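## 4. Recording Procedure: Dishwasher Loading Task

This section covers one recording session for the lower-rack loading task in the Likton study. Complete the calibration in Section 3 first. All steps assume two people: an operator at the teleoperation station and a monitor standing within reach of the stop button.

### 4.1 Preparing the station

1. Lower the dishwasher door fully. Check that the hinge holds it without drifting.
2. Slide the upper rack to its start position for the session. Enter the position in the session sheet as IN, PART or OUT.
3. Place the dish at the start pose given on the task card.
4. Start the logger and confirm that the head camera and joint streams share one clock. Restart the logger if the offset is greater than 4 ms.
5. Run the arm through the reach check at low speed.

**Caution:** Keep hands out of the rack area while the arm is enabled. The stop button halts the joints but does not open the gripper.

**Note:** Do not change the room lights between the reach check and the last episode. Glossy counters, steel sinks and lit backsplashes shift the camera exposure, and the Cludine encoder was found to be sensitive to this in the February trials.

The policy receives the head camera view and the joint positions. It does not receive the rack position from the session sheet, which is used for scoring only.

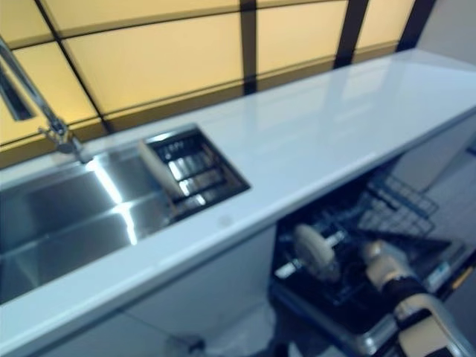 Episodes are therefore grouped by rack position after recording, and results are reported per group. Pooled results hide the failures that matter most, in particular contact between the forearm and the upper rack when it is set to PART.

### 4.2 Recording an episode

1. Press RECORD and wait for the tone.
2. Move the dish to the lower rack and set it upright between two tines.
3. Release, then retract along the approach path.
4. Press END when the arm is back at home.
5. Mark the episode as one of the following:
 - **S**: dish upright, no rack contact
 - **C**: dish upright, rack contact
 - **F**: dish dropped, leaning out of its slot, or not released

Stop after 13 episodes and repeat the reach check. If the gripper position error has grown by more than the limit in Table 2, recalibrate and discard the last episode.

**Caution:** Never correct the dish by hand before pressing END. An episode with a hand in view must be marked F and excluded from training.

### 4.3 Motion blur

Fast transfers blur the gripper and the rim of the dish in the head camera. Do not delete these episodes. Kianoush Ebrahimi compared two training sets from the Rahimi kitchen: the full set of 2,516 episodes, and a reduced set of 1,303 with blurred transfers removed. The policy trained on the full set placed the dish more reliably at normal speed. At low speed the two policies performed alike.

The comparison used one dish shape. It has not been repeated with bowls or glassware.

### 4.4 Closing the session

1. Disable the arm and wait for the brake indicator.
2. Push in both racks and close the door.
3. Copy the log to the Floltach server and verify the checksum.
4. Send the session sheet to Mehrangiz Nikzad. Report any stop-button event on the same sheet, with the episode number.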